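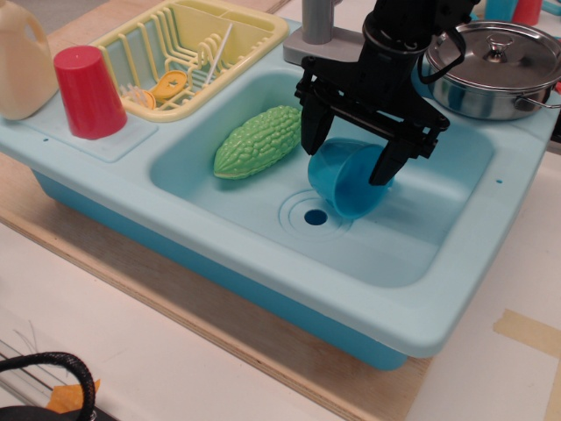

Progress report to the Orlandini Fund
Clurkau Play Library — toy kitchen sets, second period
Prepared by Jolán Csonka

Money first, as you prefer it. Of the 395 dollars set aside for small parts we have spent 200, nearly all of it on cups, cutlery and vegetables. The rest is being held back for June, when the spring loans come home and we learn what families consider "complete."

Lending. There were 47 loans of kitchen sets this period. Eleven came back short of something. The most commonly missing item is the fork, which is small and yellow and apparently delicious. The bitter melon has never gone missing once, and I have stopped taking this as a compliment to the bitter melon.

The sink units. The light blue sink remains our most requested piece. Children will leave a perfectly good toy stove to stand at it and do dishes, a fact several parents have asked us to explain. We mount each sink on a plywood board so it can be moved without shedding its faucet. The dish rack goes on the counter to the left of the basin and the lidded pot on the back corner to the right. We settled on that layout after a long meeting, and I will spare you the minutes.

Cups. You asked why cups appear twice in the budget. Our first order, from Plinder, was for red only, and two children at one sink with only red cups is a border dispute. We now send out red and blue. Complaints have dropped, or have at least moved on to spatulas.

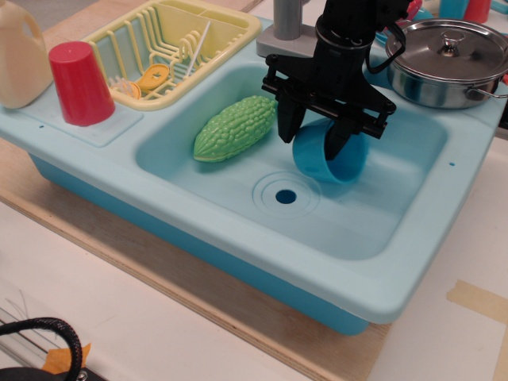 Jericho Espiritu thinks we should go further and drop the pot from the under-threes set: it is metal, it is the heaviest thing in the box, and the lid makes a very good cymbal. He would also like it noted that he raised this last time.

It is noted. We will try a set without the pot on the morning loans and see who objects.

Still to do: new labels for the boxes, a packing card with drawings for parents who don't read lists — most of us — and a decision on whether to replace missing forks or simply order them by the bag. Viktória Pap is getting a price from Ziston and will send it to you separately.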